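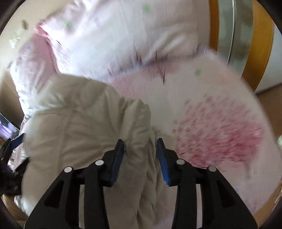

**Bedroom and soft furnishings check, Siu House, room 24**
Checked by: Tsung-han Yen
Reviewed by: Hui-mei Hung
Period: September

| Item | Result | Comment |
|---|---|---|
| Quilted jacket, cream | Attention | Left out on arrival. Hang in wardrobe. Do not store on top of the heater cover. |
| Jacket seams and filling | Pass | Stitching pulled by hand at shoulders and cuffs. No filling coming through. |
| Duvet, pink and white print | Attention | Creased. Shake out and lay flat before the next check. |
| Duvet care label | Pass | Legible. Wash temperature agrees with laundry sheet. |
| Heater clearance | Pass | 533 mm from bed end to heater. Minimum on the house sheet is 500 mm. |
| Bedside lamp (Buvon) | Pass | Flex sound, plug tight. Shade clear of bedding. |
| Extension lead | Fail | Ran under the mattress. Removed and tagged, no. 68. |
| Window restrictor | Pass | Opens to 95 mm. |
| Door closer | Attention | Closes slowly and stops short of the latch. Adjust. |
| Smoke alarm | Pass | Test button pressed at 10.40, sounded at once. |

**Comments**

Extension lead: second occurrence in this room. The resident has asked for a socket on the bed side of the room. Request passed to Wetomier, who hold the electrical contract. No lead is to be used under bedding in the meantime.

Padded clothing and duvets are to be kept off heaters and lamps at all times, including when the heating is off at the boiler.

Door closer: try the latch speed screw first. If the door still does not latch from a 30 degree opening, replace the closer.

**Actions**

- [ ] Adjust door closer, T. Yen
- [ ] Confirm socket date with Wetomier, H. Hung
- [x] Remove extension lead
- [ ] Recheck bedding and wardrobe at next visit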